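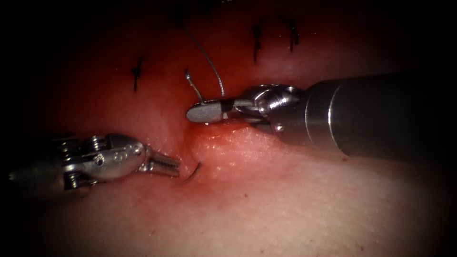
*봉합 패드 연습 중. 위쪽에 매듭 세 개, 다음 바늘 들어가기 전.*

지난번 글에 "그 봉합 연습 키트 진짜 쓸 만해요?"라는 댓글이 꽤 달려서, 이번엔 아예 처음부터 끝까지 따라 할 수 있게 써 봅니다. 제가 쓰는 건 Flumico에서 나온 로봇 봉합 연습 키트예요. 로봇 팔은 키트에 안 들어 있고(이거 착각하고 주문하시는 분 은근 많아요!), 패드랑 패드 받침, 실 달린 바늘 세트, 연습 카드가 한 상자에 옵니다. 콘솔은 이미 쓸 수 있는 환경이 있다고 치고 시작할게요.

참고로 제가 받은 건 패드 3장짜리 구성이고 제품 번호 끝자리가 532예요. 인도에서 출고됐는데 상자 모서리가 좀 눌려 있었지만 내용물은 멀쩡했어요.

## 준비

1. 패드를 받침에 끼웁니다. 절개선이 화면에서 가로로 오게 놓으세요. 처음엔 세로로 놓고 했다가 손목이 꼬여서 한참 헤맸어요.
2. 받침 나사를 조이는데, 너무 세게 조이면 패드 가운데가 불룩해지면서 절개선이 확 다물려 버려요. 손끝으로 눌렀을 때 살짝 움직이는 정도가 딱 좋아요.
3. 절개선을 따라 모의 혈액을 조금만 흘려 줍니다. 설명서에는 선택 사항이라고 되어 있는데 저는 꼭 해요. 표면이 젖어서 번들거리면 바늘 끝이 훨씬 안 보이거든요. 그걸 연습하려고 산 거니까요.
4. 조명은 가운데로 모으세요. 가장자리는 어두워도 괜찮아요.

## 기구 배치

양쪽 기구가 절개선을 사이에 두고 마주 보게 들어오면 됩니다. 저는 왼쪽에 니들 드라이버를 두고, 오른쪽은 끝이 둥글고 납작한 그리퍼로 실을 다뤄요. 반대로 두는 분도 많은데 연습 카드에는 어느 쪽으로 하라는 말이 없어요. 편한 대로 하세요.

손목 관절은 중간 위치에서 시작하는 습관을 들이면 좋아요. 이미 꺾인 상태에서 바늘을 잡으면 돌릴 여유가 없어서, 들어가다 말고 기구를 다 빼게 되더라고요. 제가 그걸 한 세션에 몇 번이나 했는지는 비밀입니다 ㅎㅎ

## 한 땀 뜨기

**바늘 잡기.** 니들 드라이버로 바늘 곡선의 중간보다 조금 뒤쪽을 잡습니다. 너무 끝을 잡으면 힘을 줄 때 바늘이 돌아가요. 톱니가 잘 물렸는지는 바늘을 살짝 들어 올려서 확인하고요. 만약 바늘이 패드 위에 누워 있으면 억지로 집지 말고, 반대쪽 기구로 실을 당겨 바늘을 세운 다음에 잡으세요. 이 요령 하나로 시간이 정말 많이 줄었어요.

**들어가기.** 바늘 끝을 패드에 수직으로 대고, 밀지 말고 손목을 돌립니다. Flumico 패드는 겉이 질긴 편이라 처음에 톡 하고 걸리는 느낌이 눈으로 보여요. 콘솔에 힘이 전달되지 않으니까 패드가 얼마나 끌려오는지를 보고 판단해야 합니다. 패드가 쭉 따라오면 각도가 틀린 거예요. 빼고 다시!

**나오기.** 반대편에서 바늘 끝이 충분히 나올 때까지 기다렸다가 오른쪽 그리퍼로 받습니다. 성급하게 끝만 살짝 집으면 미끄러져요. 젖은 패드에서는 특히요.

**실 당기기.** 꼬리가 너무 길면 매듭지을 때 이미 해 놓은 매듭에 실이 걸립니다. 저는 늘어진 실을 앞 매듭들 사이로 넘겨 두고 작업하는데, 가끔 걸려서 짜증 나긴 해도 시야에서는 제일 편했어요.

**매듭과 자르기.** 감고, 당기고, 반대로 감고, 당기고. 꼬리는 짧게 자르되 바짝 자르진 마세요. 제 초반 매듭 하나는 끝이 다 풀어져서 빗자루 같았어요.

연습 카드의 기본 과제는 패드 하나에 10땀입니다. 저는 처음엔 중간에서 멈추고 간격부터 봤어요. 간격이 벌써 들쭉날쭉하면 끝까지 가도 똑같더라고요.

## 그래서 살 만한가요?

패드는 만족이에요. 같은 자리를 여러 번 찔러도 생각보다 덜 찢어지고, 표면에 모공 같은 잔무늬가 있어서 거리감 잡기가 좋아요. 전에 쓰던 Czarnecka 패드는 너무 매끈해서 화면으로 보면 깊이가 잘 안 잡혔거든요. 대신 가격은 Czarnecka가 더 착합니다.

아쉬운 건 받침이에요. 나사가 작아서 장갑 낀 손으로는 돌리기 힘들고, 미끄럼 방지 고무도 금방 떨어졌어요. 저는 양면테이프로 다시 붙여서 씁니다. 그리고 모의 혈액은 옷에 묻으면 안 지워져요. 흰옷 금지!!

연습법은 Reto Zaugg 님이 Pasgate 게시판에 올린 글에서 많이 배웠어요. 바늘을 찌르기 전에 손목 돌리는 동작만 허공에서 먼저 해 보라는 얘기가 있는데, 우스워 보여도 효과 좋아요. 9월부터 매번 그렇게 시작하고 있어요.

패드 보관법은 댓글로 물어보신 분이 계셔서 짧게 적을게요. 미지근한 물에 헹구고, 물기를 두드려 닦고, 전분 가루를 얇게 바른 다음 지퍼백에 넣어 눕혀 두세요. 세워 두면 휘어요. 리필 바늘은 따로 파는데 제가 주문한 건 아직 배송 중이라, 오면 써 보고 이 글 밑에 덧붙일게요.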